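Foam letters and plates for a sorting game: how do you set it up on a table?
Posted in Kids' Activities > Letters and Early Reading

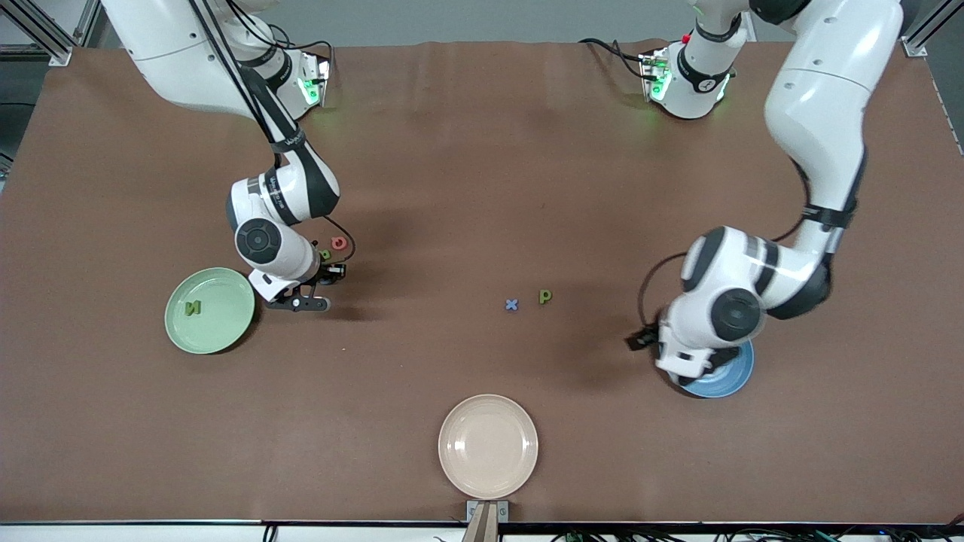
What I'm trying to do

Hi all! I've got the round plates and the little foam letters out on the brown table covering, and now I'm kind of stuck on what the game should be. My daughter is 4 and she knows the letters in her own name (Aline, so she's solid on those five, mostly) and a handful of others on a good day. I want something we can do after lunch that isn't me holding up a letter and asking what it is, which she has started answering with "a noodle."

My idea was one plate per something. Per color? Per sound? If I go by color she'll be done in two minutes and won't look at the shapes at all. If I go by sound I think it may be too hard, and then I'm back to noodles.

Other thing, the n. When it's lying on its side on the green plate I really can't tell what it wants to be, n or z, and I'm a grown woman. Do you correct that every time or let it go? And do you mix capitals and lowercase, or stick to one kind?

Oh, and the cover wrinkles toward the back no matter what I do. It's matte and brown and I like it a lot otherwise because the colors show up so well. Any tricks for getting it flat?

Thanks in advance, this is my first time posting over here, I usually just lurk in the lunch box threads.

Maxine Ashby

3 replies

Nuanchan Thongsuk
Ooh, I love this kind of thing! I taught preschool for 14 years before I switched to the library, and plates and foam letters were out on my tables practically every week.

I'd skip color completely for now. Pick one letter per plate and make it a matching game first. Write the letter big on a scrap of paper, put the paper on the plate, and she finds the foam one that goes with it. It sounds too easy for a kid who knows her name but it gets her looking at the shape, and you can sneak in a new letter next to the ones she's sure of. Start with only a few letters on the table. I know it's tempting to dump the whole bag out (mine had 100 pieces and I did dump it, once) but then they just stir.

When matching gets boring, go to sounds, and use real objects. Put an apple slice on one plate and a napkin on another, say the words slowly, and let her bring the letter over. You can eat the apple afterward. Keep it to two plates at first and add the third one when she's getting cocky.

About the n and z business, please don't worry! She is little and mixing those up is completely ordinary. A foam letter can be flipped over too, so half the time it really is backward. What I did was put a dot of marker at the bottom edge on the front of each letter. Then you say "dot goes by your belly" and she turns it herself. I never made a big correction out of it, I'd just set mine down the right way next to theirs and keep chatting.

I'd stay with lowercase if most of what you read together is regular picture books. If she writes her name in capitals already then go ahead and bring in a few of those, but do it on a different day, and maybe play "big one, little one" as its own game where they have to find each other.

Scatter the letters away from the plates, by the way, so she has to reach and pick. Mine always wanted to walk them over one at a time making car noises, and that's fine, it slows them down in a good way.

Brunton_mom_of_3
we just do it by color lol. mine is happy. the foam ones get chewed so check them for bite marks

Grusetti
Can't help with the phonics but I can help with the cover, I sew tablecloths for a craft fair every November. It depends what it's made of. If it's fabric, iron it on the back side on low, try a corner first, then roll it on a cardboard tube when you put it away. Folding is what gives you those creases. If it's vinyl keep the iron far away from it! Lay it out in a warm room overnight with some heavy books on the wrinkled part, and that usually gets you most of the way.

For holding it down I use clips under the edge, the kind for picnic tables. Mine are spaced roughly 18 inches apart along the back and I leave the front alone so nobody snags a sleeve. Double-sided tape works too but it leaves gunk on a painted table, ask me how I know.

Maxine Ashby
Thank you!! The dot by the belly is going on all of them tonight. If it's fabric, I'll try the ironing. And Brunton, I checked, there is one "e" with teeth in it, so that one's in the trash and I'll have to hunt for another before she can do her whole name.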